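Stop Folding Everything

by Joana Pacheco
26 April 2023

Quick one, I have a load in the dryer.

My position: most laundry does not need folding. Towels yes. Shirts you wear out of the house, fine. The rest, no. Been saying it for years, mostly to my sister-in-law Natalie, who folds socks. Socks!
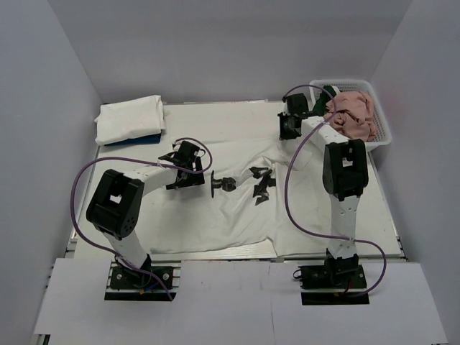
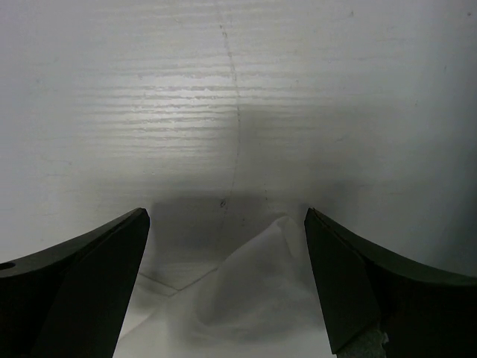 White cloth in a crumple. T-shirt in the first one, with a basket in the back corner.

Look at a white T-shirt lying in a heap. Sleeve one way, collar another, wrinkles all through the middle. People see that and feel guilty. Why? You'll put it on under a sweater. Body heat does the rest by lunch.

Now the towel in the back corner, folded, sitting on the blue cloth. That I respect. A towel is a rectangle. It wants to stack. Two seconds and you get your shelf back. A T-shirt is a rectangle with arms and every method for dealing with the arms is a scam. I did the one where you pinch the shoulder and flip. Paid for the class too, nine dollars at the Sowerby library, and came home with a shirt folded into something like a tent.

Natalie says wrinkles set if you leave them. Sure. Some do. Linen will, and anything with a collar you have to button. Hang those stright from the wash and leave me alone about the rest.

And the basket. A mesh basket is furniture as far as I'm concerned. Pink thing, green thing, in they go, you can see what's in there through the holes. I know people who paid 183 dollars for a Lerkska dresser so they could hide undershirts in it. Drawers stick. Baskets don't.

Beryl Staniforth wrote in after my last column to say a folded pile is "a courtesy to your future self." My future self is late and digging for the gray one anyway, pile's wrecked by the second morning. Callum from down the hall rolls his. Rolling is just folding with better press, but ok, it's fast, I'll allow it.

So fold the towels. Hang the linen. Basket for everything else, and if your mother is visiting, close the closet door.

Dryer's buzzing. Its all towels, naturally.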